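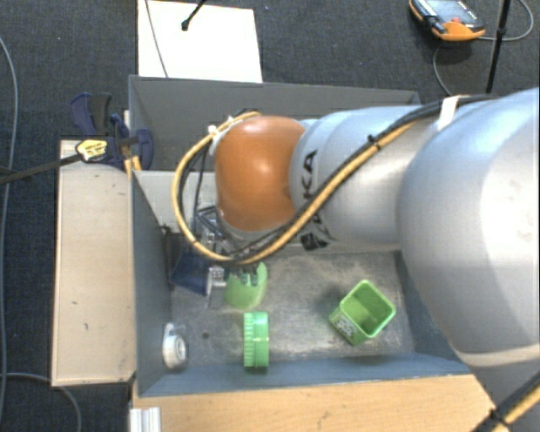

A robot arm over a gray bin.

Helmut Wiegand has been fixing other people's return policies for most of his working life, and he would like everyone to stop calling them free.

"Free to whom?" he asked, before I had my notebook open. "Somebody drives the truck. Somebody opens the box. You paid for that when you bought the shoes you kept."

Wiegand left his job at the mail-order house Wildale in October and now advises small shops from two rooms above a bakery in Brernmont. He is not a natural salesman. Asked what he tells new clients, he said he mostly tells them to wait a year before hiring anyone like him.

I had come with a theory, which was that online shops have finally gotten tough. Shorter return windows, small fees, store credit in place of cash. Wiegand let me finish and then said he didn't believe a word of it.

"They announce it. Then the first good customer complains and they give in. I wrote three of those policies myself. I know how long they lasted."

At Wildale, by his account, the return window was cut from 60 days to 20. The call center was given a list of reasons to make exceptions, and the list kept growing. By the end, he said, the exceptions covered a wedding, a move, a late paycheck and "general disappointment." He swears the last one was in writing. I asked to see it and he said he had not kept a copy.

I pushed him on that, and on a few other things. He claims, for instance, that shorter windows make people send back more, on the grounds that a shopper with plenty of time forgets the sweater in the closet and a shopper with a deadline sets a reminder. It sounds right. It also sounds like the kind of thing people say at conferences. Did he have numbers?

"I had numbers for one season and one store," he said. "Out of every 500 orders we looked at, 76 came back under the old rule. Under the new one it was a bit more. Was it the rule? It was also a bad year for pants. The sizing was off. So, no, I wouldn't bet my house."

That was more caution than I had expected, and he seemed annoyed to have been talked into it.

He was firmer on fees. Addo, a shoe seller he has worked with since leaving Wildale, began charging $2 per return this spring. Wiegand advised against it. He thinks a small fee is the worst of both worlds, too low to cover the postage and just high enough to make people angry.

"With a fee that size, the customer feels he has bought the right to be careless," he said. "Before, some of them felt a little bad. I liked it when they felt a little bad."

The owner of Addo, I pointed out, presumably looked at his own books before deciding. Wiegand shrugged. "He looked at what his competitor was doing. That's how it gets decided. I've been in the room."

What would he do? His answer was duller than I had hoped. Better measurements on the product page. Photos of clothes on people of more than one size. A phone number. He mentioned a coat maker in Dosau that prints the sleeve length in large type next to the price, and he spoke of this with real warmth. Whether it has cut their returns he could not say, as they have never told him.

I asked about the claim, common in the trade, that most returned clothing goes back on the shelf as good as new. He laughed at that for some time.

"Some does. A lot gets sold by the pallet to a man you never meet. Ask any store for the share and watch how fast they change the subject."

Had Wildale ever published its own share, while he was there?

"No," he said. "And I didn't push for it. You can put that in."

He has a coat of his own to send back, as it happens, bought in the winter sales and too tight across the shoulders. The window closes May 1, 2026. When we spoke it was still hanging on the back of his office door, with the tags on.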